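Notebook, December, bench room at Skurnel

Started the entry late because I spent the first part of the afternoon looking up, which I hardly ever do in here. I'm trying to settle how much repainting and pressing to ask for before the Pradia sample boards arrive, and I wanted the white surfaces written down while I still remember them.
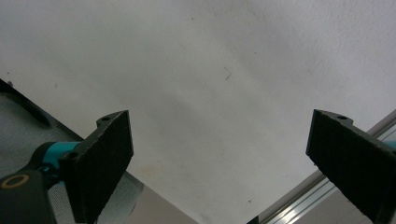
Ceiling, with the small bent speck near the middle.

The paint is sound as far as I can tell, just smudgy, with some faint brownish stains toward the lower middle. I'd like to think they're old. Verschueren quoted us 500 for the whole room, two coats, and I keep going back and forth on it (it does seem a lot for a few smudges!).

The white backdrop bothers me more. It has small creases in it, one of them high up, and the light falls unevenly, so the left side washes out while the rest goes a cool gray.

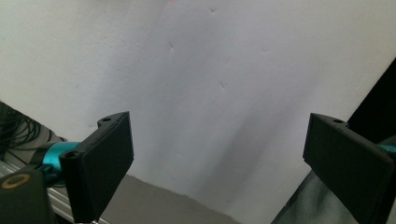
Backdrop above the gray surface, creases and long shadow.

I'll try the steamer on low, with up to 3 passes, and leave it hanging overnight. If that doesn't do it there are 2 spare sheets in the Grilex carton, and I'm quite happy to cut into one.
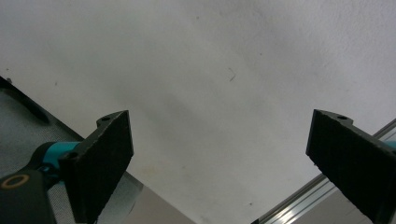 Ines Halloran

Went back to the tiny dark specks after coffee. Somebody please try a soft dry brush on them before we talk about paint, and write down which ones come off. The aluminum rail can stay where it is for now. Steamer needs descaling again, by the way, and the good brush is in my drawer.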